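Yook word list, README

Yook is a list of spelling variants pulled from 148 handwritten recipe cards. The cards came from two church sales, and I have my doubts about half of what is usually said of them. 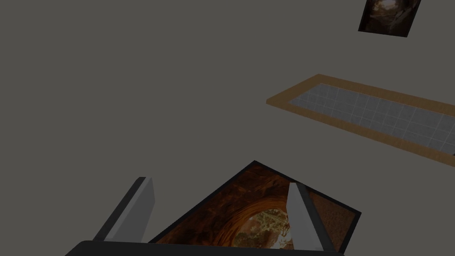
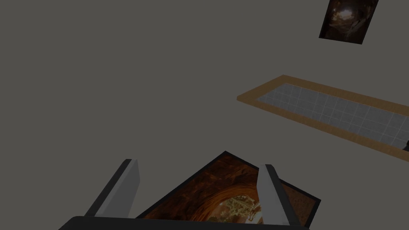
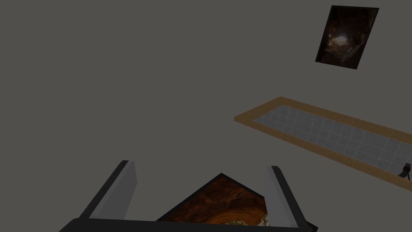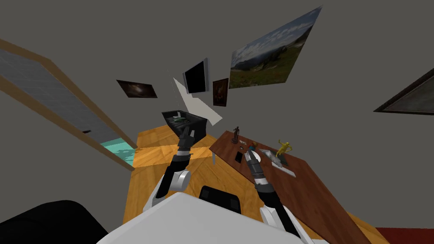

Tươi Doãn objected that I throw out too much, and that "shortning" on 6 cards is a habit of the region and ought to be marked as one. Maybe. Six cards could also be one aunt with a good pen and a lot of nieces. I left the region column blank.

What's in the file
variants.csv — 964 rows: card number, word as written, usual spelling
dropped.csv — 69 rows I couldn't read with any confidence

Known problems
Dates on the cards are mostly guesses made by the sellers. I don't trust them and you shouldn't either.
"Oleo" and "margarine" are kept apart. The older Bimus list merges them, so row totals won't match.
Khang Ông read the second batch and I read the first. We never swapped, so any agreement score you've seen quoted for this list is made up.

Last changed Saturday, October 22, 2022. Fixed the commas in row 69.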